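Hekent 85 Under-Bench Water Filter

Posted 25 Feb 2021 by Bjarke Laxdal

The Hekent 85 is a two-stage water filter that fits in the cupboard under a kitchen sink and feeds its own small tap. It is made for households on town water who want to take out chlorine taste, sediment and rust particles before drinking or cooking. We have sold it from the Pitthorpe shop for several years and it is the model we fit most often.

It replaces the older Hekent single-canister unit. If you have one of those on the wall already, the new bracket uses the same screw spacing and you can reuse the holes, provided the plugs are still tight.

What it does and doesn't do

The first cartridge is a pleated sediment filter. It catches sand, silt, pipe scale and the brown flecks that turn up after the council has been working on the mains. The second is a carbon block, made for us by Vainio, which takes out chlorine and most of the smells that come with it. Between them they will make ordinary town water taste a good deal better and stop the inside of the kettle collecting grit.

The unit does not soften water. If you have white scale in the kettle now, you will still have it after the filter is fitted, and you should look at a softener instead. It also does not remove salt, fluoride or nitrates, and it must not be used to make untreated water safe. Tank and bore water need an ultraviolet stage after the carbon, and the 85 has no place to mount one. Ask us about the larger Fudimis housings if that is your situation.

The number in the name comes from the filter head, which is 85 mm across. People sometimes take it for a flow rate or a percentage, and it is neither.

What's in the box

The twin filter head on a steel bracket
One sediment cartridge and one carbon cartridge
A chrome filter tap with ceramic disc
A pressure limiting valve, already set
3 metres of quarter-inch tubing
A tee piece for the cold line
Housing spanner, thread tape and bracket screws
Printed instructions

The tap comes with a plastic base washer and a rubber one. The rubber one goes underneath, against the benchtop. A spare of each is taped inside the lid of the carton, and they are easy to throw out with the packaging.

Space and fitting

You need a clear section of cupboard wall wide enough for the two housings, with a hand's width of space below them so the housings can be unscrewed and lowered. This is the measurement most people get wrong. The unit will go in with less room than that, and then the first cartridge change means taking the whole bracket off the wall. If the cupboard has a pull-out bin, slide the bin in and out while holding the bracket in position before you mark any holes.

The unit mounts on either side wall or on the back. Arrows on the head show the direction of flow. If your cold line comes up on the other side, run the tubing across the back of the cupboard and clip it, and don't turn the head around. Tubing should be cut square with a sharp knife and pushed fully into the fittings until you feel it pass the O-ring and stop. Pull back on it gently afterwards. A tube that is only halfway in may hold for days and then let go.

Connection to the mains line should be done by a licensed plumber. The pressure limiting valve goes upstream of the filter head and must not be left out, even if your pressure seems low, as town pressure can rise a lot overnight when demand drops. We do not honour warranty claims on housings that have been run without the valve.

Our own fitter is Valtteri Lappalainen, who covers Pitthorpe and the surrounding towns. He can usually do a standard installation in a single morning visit. Please empty the cupboard before he arrives and make sure you know where your water shut-off is, particularly in units and townhouses where it may be behind a locked panel.

Choosing a place for the tap

The filter tap needs its own hole. Some sinks come with a spare one under a chrome or plastic cap, often where a soap dispenser would go, and that is the simplest place for it. Otherwise the hole is drilled either through the rim of the sink or through the benchtop beside it.

Stainless steel rims are straightforward with a stepped bit and a slow drill. Laminate and timber tops are also easy, but the cut edge should be sealed with a little silicone before the tap goes in, or moisture will work its way into the board. Stone and engineered stone have to be drilled wet with a diamond core bit, by someone equipped to control the dust. Valtteri will do stone tops up to a normal domestic thickness. Please tell us when you book, as he carries the core bits separately.

Before choosing a spot, check underneath for the sink clips, the edge of the bowl and any cabinet rail. The thread on the tap is long, but you still have to get a spanner onto the nut. On a double sink, the space behind the divider is usually the most useful, as the spout then swings over both bowls.

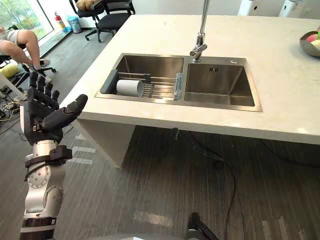 The spout should reach far enough that drips land in the bowl and not on the rim. Ours reaches well past the rim on most sinks, though on a sink set a long way forward in a deep bench it can fall short. A longer spout is available and fits the same base. If you are left-handed you may want the lever turned to the other side, and this can be done at any time by loosening the nut below.

First use

Run the filter tap fully open for ten minutes before drinking from it. The first water will be grey with carbon dust, then cloudy with tiny air bubbles for a few days. Neither is harmful. A glass of cloudy water will clear from the bottom up if the cause is air. If it clears from the top down, something is settling out, and you should ring us.

Check every joint with a dry paper towel after an hour and again the next morning. Leave a sheet of newspaper on the cupboard floor for the first week. It shows up a slow drip better than anything else.

Changing the cartridges

The pair is rated for roughly 3000 litres. Most households reach their limit on time before they reach it on volume, and we recommend changing both cartridges once a year. If the flow slows noticeably before then, the sediment cartridge has blocked early and can be changed by itself.

Turn off the small valve on the tee, open the filter tap to let the pressure out, and put a shallow tray under the housings. They will be full of water. Use the spanner to start each housing and your hand to finish. Wipe out the inside with a clean cloth and no detergent. Put a smear of silicone grease on the O-ring, which should be the food-safe kind and never petroleum jelly, and screw the housing back up by hand with a final nip from the spanner. Overtightening is the main cause of cracked housings.

Write the date on the label on the bracket. We send reminders each May to customers who ask for them, whatever month the filter was fitted, and find that most people prefer a fixed month anyway.

If you go away for more than two weeks, turn the valve off at the tee. When you get home, run the tap for a couple of minutes before using the water. The unit must not be allowed to freeze. In holiday houses that are shut up over winter, take the cartridges out, empty the housings and leave them loosely screwed on.

Spares and ordering

Replacement cartridges are sold as a pair under part number 1349. Please quote that number when ordering, as the cartridges for the old single-canister unit look similar and are slightly shorter. They will go into the 85 housings without complaint and let water straight past the end seal.

O-rings, tubing, tee pieces and spare housings are kept in stock at the shop. Clear housings can be supplied in place of the white ones if you would like to see the state of the sediment cartridge, but they should only be used in a closed cupboard, as light encourages algae.

The filter head and bracket are covered for five years, the tap for two. Cartridges are not covered once they have been wet. Keep your receipt and, if a plumber did the work, the plumber's invoice as well. Postage is charged by weight, and the complete unit can be collected from the Pitthorpe counter if you let us know beforehand.

Last updated: section on stone benchtops revised, longer spout added to spares.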